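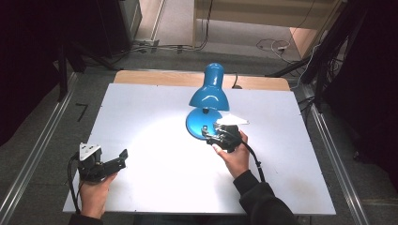 Blue desk lamp on the white board

Lamp for a small work table: what bulb, and where to put it?

Posted in Home and Workshop > Lighting
27 June 2025

I do paper repair and some pen-and-ink lettering at a light wood table in a spare room. The only fixed light is a ceiling fixture behind my chair, so my own shadow falls on whatever I am working on. I put a white board down as a work surface and set a desk lamp on it. It is a blue one with a bell-shaped shade that points down.

The light is bright enough right under the shade but it drops off fast. If I work on anything larger than a sheet of letter paper, one side is bright and the other side is dull. There is also a glare off the board that makes my eyes tired after an hour or so. When I look away at the wall I see a spot for a while.

What I would like to know:

Should I change the bulb, and if so to what? The one in it now came from a drawer and the printing has rubbed off, so I can't say what it is.

Is the white board a bad idea? I like it because I can wipe it clean, and I can pick up the whole job and move it when I need the table.

Is it worth buying a second lamp, or would I do better with one good one? I looked at the Titbridge clamp lamp, which is 349 at the store near me with the long arm. That is a lot more than I wanted to spend.

I'm right-handed if that matters. I rent, so I can't change the ceiling light.

comby_lane

It does matter that you are right-handed. The lamp should be on your left and a little forward of the work. If it is on the right, your hand throws a shadow exactly where the pen tip is. For lettering this makes more difference than the bulb does. Move it before you buy anything.

On the bulb, look inside the shade or on the socket for a label with the maximum wattage and stay under it. Small metal or plastic shades hold heat, and an old unmarked bulb from a drawer could be over the limit. I would throw that one out. Get an LED with a frosted cover, not a clear one. A clear bulb in a small shade gives you a hard bright patch with a sharp edge. A frosted one spreads it out some, and the shadows get softer.

For color, the box will have a number followed by K. Lower is yellower. For paper repair you want something near the middle of the range, since you will be matching paper tones. Look for a high color rendering number also, it will say CRI on the box. Cheap bulbs leave it off. If you are matching tissue to old paper, check the match by a window before you glue. I have had patches that looked perfect at night and pink in the morning.

The white board is most of your glare. It doesn't need to go. Lay a sheet of gray or tan blotter paper over the part where you work and leave the rest bare. You can still wipe the board, and you just replace the blotter when it gets dirty. If you want to keep the white, tip the shade so the light comes in from the side at a lower angle and see where the shine goes. It should bounce away from you and not up into your face.

As to the second lamp, I use 2 and would not go back. They don't have to match. One is close and does the work, and the other is farther off on the opposite side and dimmer, only there to fill in the shadows. The second one can be anything. Mine is an old bedroom lamp with a cloth shade.

I would not spend 349 on the Titbridge for what you describe. The long arm is good if you have a drafting table or work standing up. On a small table it gets in the way.

stestavora

Get a floor lamp. Desk lamps are useless, they take up half the table.

bozsik4

I agree with most of what stestavora said, but I'd add something about the ceiling light. Leave it on. A lot of people turn it off because they think it is causing the shadow. With only a desk lamp on, the room behind is dark and your eyes keep adjusting every time you look up. That could be part of why you are seeing spots. You want the room dimmer than the work, but not black.

You could also turn the table. You say the ceiling fixture is behind your chair. If the table can go sideways to it, so the fixture is off your left shoulder, you get some free light and the shadow moves away from the work. I did this in my last apartment in April and it cost nothing except an afternoon of moving a bookcase.

Height is the other thing. Most desk lamps sit too low for wide work. If the base is steady, try standing it on a thick book or a low wooden box. Raising it even 4 inches makes the lit area wider, although it gets a bit less bright, so you may need the stronger bulb. Make sure the cord has slack and goes off the back of the table, where your sleeve won't catch it. With glue and ink on the board you don't want the lamp going over.

I don't agree about the floor lamp. I had one and the shade was either over my head or in my ear.

pulp_and_size

Thanks. I moved the lamp to the left last night and laid down gray paper, and the glare is much better. I still have the uneven light on larger sheets. I will try a frosted bulb and a box under the base this weekend. The table can't turn because of the radiator.

comby_lane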